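Lulia: vocabulario doméstico para catálogos de repuestos
Versión 2
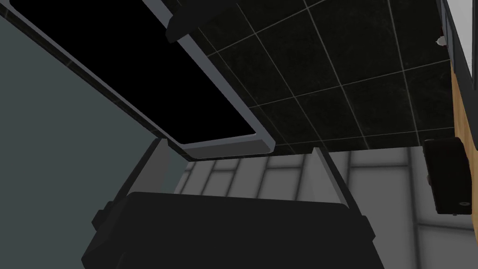
Lulia es una lista controlada de términos en español para piezas y accesorios del hogar. Contiene 3000 entradas, de las cuales 1553 tienen definición revisada. Las restantes incluyen solo lema, categoría gramatical y variantes regionales.

Formato
Archivo CSV en UTF-8, separado por punto y coma. La primera fila es la cabecera.

Campos
id: entero, estable entre versiones
lema: forma singular, en minúsculas
variantes: lista separada por barras verticales
definicion: texto libre, puede estar vacío
fuente: novum o drutport

Procedencia
Los lemas proceden de los catálogos de Novum y Drutport. La normalización ortográfica se hizo con Chu, con la configuración incluida en la carpeta conf.

Problemas conocidos
197 entradas carecen de género gramatical. «Burlete» y «junta» aparecen como sinónimos en la fuente drutport y como términos distintos en novum. No se han unificado. Las marcas de país no siguen todavía la norma ISO 3166.

Licencia
CC BY 4.0.

Última modificación: 9 abr 2023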